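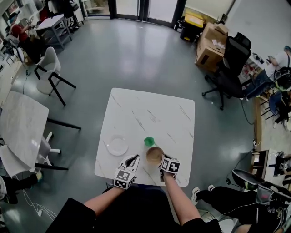
Demonstration table, Stengate open day: hand-held grippers, glass plate and cup or bowl.

Minutes, October meeting

1. Open day at Stengate
Members reported on the visit. Lavoie demonstrated table-setting tasks done with grippers worn on both hands. Nearly 200 people attended. The talk started late and questions were cut short.

2. Return visit
Bokalari has offered 2 dates. Agreed to take the earlier one. Iratside to be asked about transport.

3. Costs
Coach hire of £704 approved.

Meeting closed 8.40 pm.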